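The arm that wouldn't stay stopped

I've been trying to get Mi-kyung Koo to talk to me about the December fault for ages, and when she finally said yes she had one condition, which was that I talk to Euan Geddes as well. "He'll tell you it was my fault," she said, "and I'll tell you it was his, and you can print both." So that's more or less what I've done.

Some background first, for anyone who doesn't follow the kitchen end of the robot world. Hamance is a small outfit that writes control software for robotic arms, and its main project, Gallis, is meant to let one arm clear and sort a kitchen worktop. Mi-kyung runs the simulation side. Euan looks after the real thing, which lives behind a yellow line in a unit at Lernlow and which he talks about the way other people talk about an elderly car.

The fault goes like this. You press stop, the arm stops. You clear the stop, and the arm is supposed to sit there and wait to be told what to do next. In December, at Lernlow, it didn't wait. It went straight back to the last place it had been sent, at full working speed, with the gripper open.

"I was outside the line," Euan told me, before I'd even got my coat off. "I'd like that in writing, please. I was outside the line and so was Bit-na. The only casualty was a mixing bowl." (Bit-na Oh was his trainee at the time. She's now the one who signs off his tests, and he seems quite proud of that.)

What did it look like? I had pictured something wild, flailing about like a hosepipe, but he shook his head. "No, no. It was really smooth. That's what got me. It looked exactly like a robot doing its job. If you'd walked in at that second you'd have thought, oh, nice, it's working."

The bowl had been put down after the stop, you see. As far as the software knew, that bit of worktop was clear. The arm went through the place where the bowl was, and the bowl went on the floor.

I asked what he did next and he laughed. "Pressed stop again. Then stood there for a bit. Then Bit-na said, 'Are we going to clear it?' and I said, 'We are not.'" They cut the power at the wall, wrote it all down while they still remembered it, and rang Mi-kyung, who was on a train.

Her first reaction, she admits, was that somebody at Lernlow had leaned on something. "I'm not proud of that. But we'd run that stop and restart in simulation 600 times. It was in the nightly tests. It passed every night! So when a man rings you up and says your arm has just thrown a bowl across the room, you do think, well, what did you touch?"

"It didn't throw it," said Euan, when I passed this on. "It nudged it. Firmly."

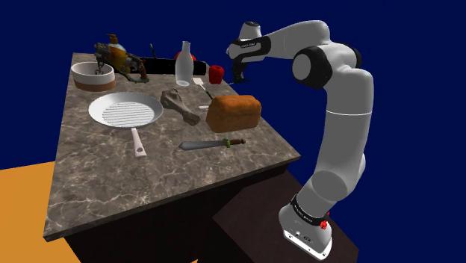 A restart fault is a horrible thing to chase in simulation, Mi-kyung says, mainly because the simulated world is so polite. Nothing gets moved unless you ask for it to be moved. Her team's answer is to fill the worktop with as much awkward stuff as they can find, which is how you end up with a bone and a short sword lying on the same marble top as a loaf of bread and a frying pan. I did ask about the sword. "It's long, it's thin, it lies flat," she said, quite patiently. "You want shapes the gripper hasn't got used to. A sword's a good shape." She's fond of the bone as well, with those knobbly ends, and she gets a bit cross when visitors only want to talk about the sword.

So why hadn't all that clutter caught it? It took her nine days to find out, and she did it with Soo-ah Um, who'd joined that autumn and who asked the question that cracked it. Soo-ah wanted to know what the simulator did with the arm's last target when you pressed stop. Mi-kyung said it threw it away. Soo-ah said, fine, but who throws it away – the arm's software, or ours?

"And I opened my mouth to answer," Mi-kyung said, "and I didn't know."

It was theirs. Someone had written a tidying-up step into the simulator years before, so that one test couldn't spoil the next. Every time the pretend stop button was pressed, the simulator quietly wiped the target. The real controller had no such step. It kept the old target in memory, right through the stop, and the moment the stop was cleared it carried on. The nightly test had been testing the tidying-up and nothing else.

I said that must have been a grim moment. "It was two in the afternoon and I went home," she said. "Soo-ah stayed and fixed it, bless her."

The mend itself was tiny. Stopping now wipes the target on the controller, clearing the stop leaves the arm holding still, and a person has to send a fresh command before anything moves. They also took the tidying-up step out of the simulator, at which point 72 of their tests fell over, most of them for silly reasons and two for reasons that made everyone go a bit quiet. She wouldn't tell me what those two were. Euan would have, I think, but she'd got to him first.

They do still disagree about how it got through, and this was my favourite part of the whole thing. Mi-kyung thinks Lernlow should have tried the restart by hand on day one, slowly, with nothing on the worktop. Euan thinks that if someone hands you a sheet saying a thing has passed 600 times you're entitled to believe it. "Otherwise what's the sheet for?" he said. I put that to Mi-kyung. There was a long pause and then she said, "He's got a point about the sheet."

The sheet has changed, as it happens. Each line now says what was tested, on what, and what the simulator did by itself in the background. It's three times as long and everybody moans about it. Bit-na goes through it with a pen before Gallis is allowed to run on the real arm, and she does the first restart herself at crawling speed, with her hand on the button.

I wondered whether they'd told anyone outside. They had, and fairly quickly. Young-sook Kang at Brunner, who were going to take the second arm, got a phone call the same week and a written account after that. I rang her too, since everyone else was having a say. She was cheerful about it. "I'd have been much more worried by a perfect record," she said. She did put delivery back until she'd watched a restart with her own eyes, and she brought her own bowl.

Before I left I asked Euan if he trusts the arm now. He thought about it for longer than I expected. He trusts it to stop, he said, and he always did, the stop never failed. It's the bit after that he watches. "People relax when it stops. I did. You've pressed the button, it's gone still, your shoulders drop, and you reach over to move something out of the way. We had a bowl there. I keep thinking about that, because I was the one who'd put it down."

He hadn't mentioned that part earlier. I asked if he'd stepped over the line to do it and he said yes, and back again, and then Bit-na cleared the stop.

He's asked for a gate instead of a painted line. It's on order.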